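Friday notes, still not done

Quick one tonight. I have a lab report for a different class open in another window and it's going to win eventually. But if I don't write this stuff down I'll forget what we changed, and then we'll change it back, like last month.

Where we are: the Flonddale is coming. For anyone new here, it's the student manipulation contest, table tasks, two arms, one container. You get up to 90 seconds on the table and then you take your hands off the keyboard whether you like it or not. Three scored attempts. Best one counts, which sounds generous until you've seen three bad ones in a row.

Our entry is called Premis. Wasn't my pick. It lost the first vote and won the second one when half the club had gone home to eat. It's the software side, the part that takes what the cameras see and decides where the hands go, and it's been my whole life since we stopped sharing code with the other team. The other team is Pondunero. Same school, same club, same snack shelf. We're all very polite.

So, this week.

Monday meeting was mostly arguing about logging. (I know I said no more posts about logging. Sorry.) The problem is we save everything and look at nothing. I opened one log after a practice run that went wrong and it was 3,538 lines long, and the line I needed was a warning about the left wrist that had been printed once, near the top, in the same boring gray as everything else. So now warnings get their own file. Took me half an hour. Should of done it in the fall.

Then camera alignment. We use the head view for finding the container and the wrist views for the last bit, when the fingers are in the way of everything. They don't agree with each other. They're close, but a small disagreement at the head turns into a fingertip landing on the wrong side of a plastic wall. We spent a whole evening on that. Somebody suggested trusting the wrist view only, which works great right up to when the container isn't in the wrist view at all and the arm has no idea where it's supposed to be going. So now it's a handoff. Head first, then blend, then wrist. The blending distance is a number I picked by feel and I'd like it to be a number I picked some other way.

Also learned: save the wrist view BEFORE a run too. You want to know what it was looking at on the way in, and if you only start saving once the arm is over the table you've thrown away the part where it went wrong.

I also rewrote the start check. Old version asked if the arms were ready and took yes for an answer. New version asks each hand separately, moves every finger a tiny amount, and compares what it asked for with what it got. Slower. It's caught two things already, one of them real.

Pulled these out of the practice folder, head views and a wrist one.

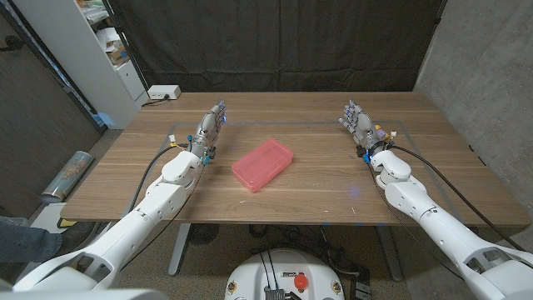
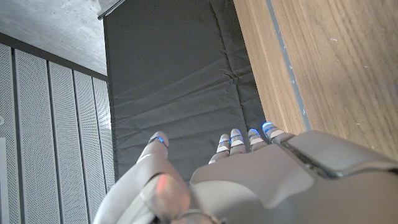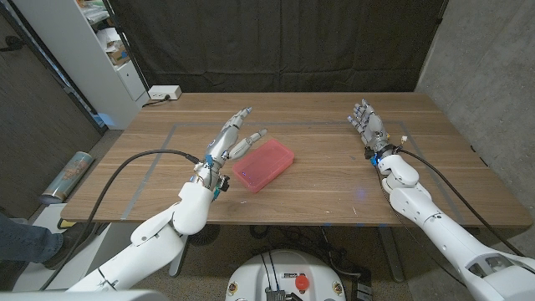 What I want to talk about is waiting, which hand waits and for how long. We wrote the two-arm planner so one hand leads and the other stays out of trouble, and for a long time "out of trouble" meant wherever it happened to stop last. Bad idea. It kept stopping somewhere slightly different and then the next plan would start from somewhere slightly different, and you'd get a whole new path for no reason at all. So we want a parking spot for the hand that isn't busy. Look at the third picture, left hand up close by the pink tub and the right one way over near the far right part of the taped rectangle. That kind of spacing is what I'm arguing for. Plenty of room for the left one to come at the container from any side. The objection (a fair one) is travel time, every inch out is an inch back, and if the second hand has to come help then you're paying for it on the clock. My answer is that we've never lost an attempt to travel time. We've lost them to elbows.

Anyway, I wrote both versions. Close park and far park. They're just two settings, same code underneath. We'll run them back to back next week and whoever's wrong buys at Krajčí. Poppyseed rolls, the big ones, before they sell out.

Other things, no order:

Cables. I keep wanting to treat the cables as not my department. But the planner thinks an arm is an arm and doesn't know there's a loop hanging off it. A wide swing is fine on screen and then on the table it's dragging something. For now there's a limit on how far the wrist can roll, it's ugly, it cuts off some nice approaches, it stays until after the contest. If you're on the team and you raise that limit, please write it in the notebook. Please.

Container angle. Easy when it's square to the table. Less easy when it's turned, and see-through pink plastic is a pain for the vision part in general, the wood grain shows through and the edge finder gets excited about the wrong lines. I've got it ignoring long straight lines that keep going past where a container could possibly end. Helps. Doesn't help when the tape is right behind it, then it has a long straight line it's supposed to know about. So I'm giving it the tape rectangle up front as a known thing, subtract that first, then look. Half written. It compiles.

Grip force. Soft plastic, flexible walls. Squeeze too much and the wall bows in and the whole thing pops out sideways. Squeeze too little and, well. We're using the thumb and two fingers and letting the other two come along for the ride, mostly to keep them from catching on the rim. I'd like to try all four against the thumb but lower force on each. The member who does the hand tuning says that's more to go wrong and she's probably right, but I want to see it once.

Speed. We're running at half speed in practice and everyone keeps saying "we'll turn it up later". Later is getting small. I put it on the whiteboard as an actual item with a box next to it. Box is empty.

The rules sheet changed again, too. Minor wording. It used to say the container has to "start inside the marked area" and now it says "start fully inside", which is fine, but the finish wording didn't change, so does it need to be fully inside at the end or just mostly? I emailed. No answer yet. Pondunero read it the strict way and I think we should do the same until somebody tells us different. Cheaper to be strict and wrong.

One more thing on practice habits and then I really have to go. We've been resetting the container by hand between runs and putting it back in pretty much the same place every time, without meaning to. Your hand just goes there. Which means we've been practicing one start position for weeks and feeling good about it. I wrote a dumb little script that spits out a position and an angle, you read it off the laptop and put the tub there, even if it's an annoying spot. ESPECIALLY if it's an annoying spot. First evening with the script was not a fun evening. I won't post the numbers. They're in the club folder if you have access and a strong stomach.

It did show us that the turned-away-from-the-left-hand cases are much worse than the rest, so that's where I'm going to spend the weekend. I think the plan always tries to come in from the same side and only gives up after it's wasted a bunch of time on it. Could just check both sides first and take the shorter one. That's maybe twenty lines. I always say twenty lines.

To do before next meeting, mostly for me:

finish the tape subtract thing
both-sides check
close park / far park, run both, same start positions for each or it doesnt count
print the new rules sheet and throw out the old one that's taped inside the cabinet
find out who has the good screwdriver

If you commented on the last post about timing the two arms off one clock, I saw it, I want to answer properly, it'll be next time. Short version, we do, and it still drifts, and I don't know why yet.

Lab report now. It's due at midnight and I have a title.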